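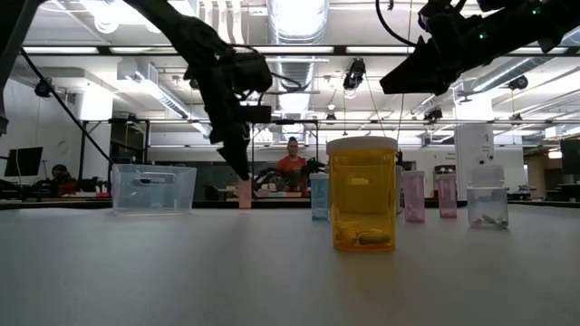

Amber bottle and some smaller vials on a white table

Sorting out a cupboard full of old tablets and capsules

Posted 02/08/2024 in Household and Storage

I am clearing my mother's bathroom cupboard before she moves to a smaller flat. She has kept every container she ever had. Some have labels, some have had the labels soaked off, and several have been refilled with vitamins or something else. She takes 8 things a day at present and I want her to have a simple set-up in the new place.

What should I do with the ones I can't identify, and is it all right to wash and reuse the empty containers? Also, is there any point in keeping things in the original bottle, or can it all go into a weekly box? She has an Esix box with a compartment for each day but finds the lids stiff.

Lahlou883

Anything you can't identify goes back to the pharmacy. Don't put it in the bin and don't flush it. You don't need to sort it first, just put it all in a bag and hand it over at the counter. Ours took two carrier bags from me in December. If there are needles or anything sharp, ask before you take them in, as not every branch will accept those.

Keep her current tablets in the packets they came in until you have talked to the pharmacist. Some don't keep well once they are out of the foil, and some bottles have a drying agent in the lid. A weekly box is fine for a lot of things but not for everything. Take the repeat slip with you and ask them to mark which ones can go in the box.

While you are there, ask for a medicines review. With that many on the go it is worth having somebody check the list. My father was still taking two that had been meant for a short course.

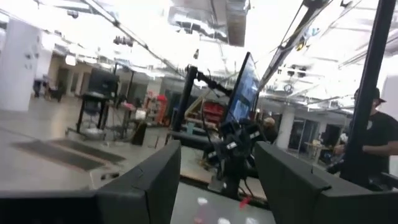
On storage, the bathroom is a bad place because of the steam. A bedroom drawer or a high kitchen cupboard away from the cooker is better. If grandchildren visit, put a catch on it. Fill the box at the same time each week with the list in front of you, and tick things off as you go. If she is going away for 48 hours, don't tip a few into an envelope. Take the whole box, plus the repeat slip in case she needs to see a doctor while she is there.

ikeo_garden

I wouldn't reuse them for medicines, even washed. Fine for buttons, seeds, picture hooks and so on, but take the old label off completely and write on what's in it. I keep beads in mine, they hold 300 of the small ones.

For the stiff lids, try a different make of box. Ulance do one with push buttons. Can't say if they still sell it, mine is old.

esix_user48

Agree about the steam. Also ask the pharmacy for non child-proof caps if her hands are bad, they will usually do it if you ask and there are no children in the house. Mum had hers changed and manages them herself now. They may want it noted on her record so it happens each time, otherwise you get the normal caps back with the next lot.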